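Home | Archive | Recipes | Links | About
Print this page | E-mail this page

Folding on the bed, and why I've stopped fighting it

Okay, so I own a perfectly good ironing board. It cost me 37 dollars at Daltwood and it lives behind a door, where it has been since February. All my folding happens on the bed, because a bed is big and flat and you can spread a whole shirt out on it, sleeves and all, without one arm sliding off onto the floor!

My method is pretty dull. Lay the thing flat, sleeves in, sides in, then up from the bottom. Blue stuff first (I have a lot of blue stuff).

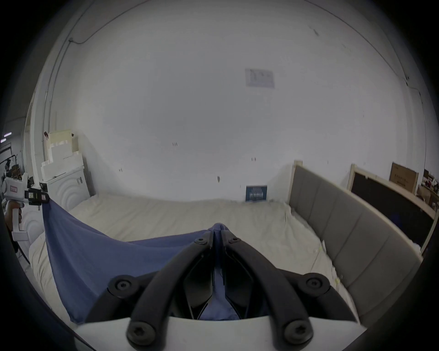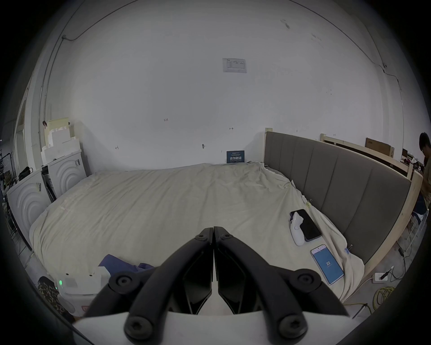
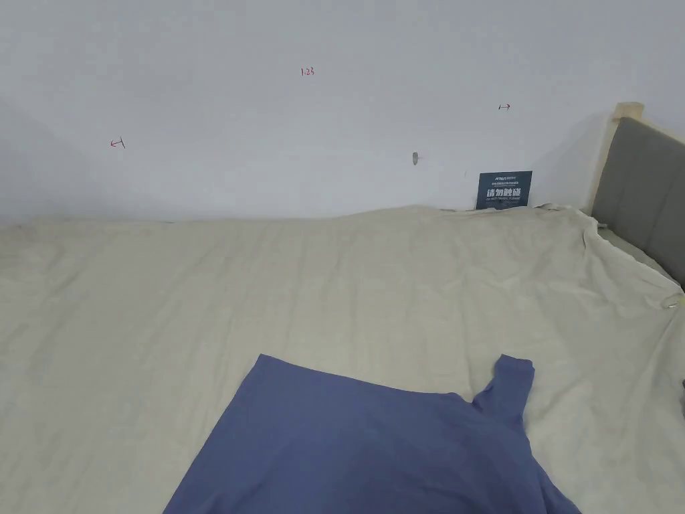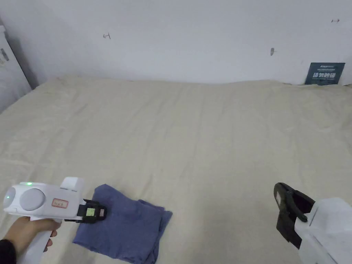
Blue on a pale sheet, every time.

The sheet itself never stays smooth, mind you. I used to tug it straight before I started and now I just don't bother, a few wrinkles underneath don't seem to hurt a folded top. What does matter is doing it straight away. Leave the basket for 10 minutes and I've made a cup of tea, and then it's bedtime and the whole lot goes on the chair.

I'm still undecided about the colour of the next set of sheets. Gastutholm has a grey I like, but grey shows every bit of lint, and I'm not paying their postage twice if it has to go back. Might wait for the sale.

Last updated: 19 Jul 2000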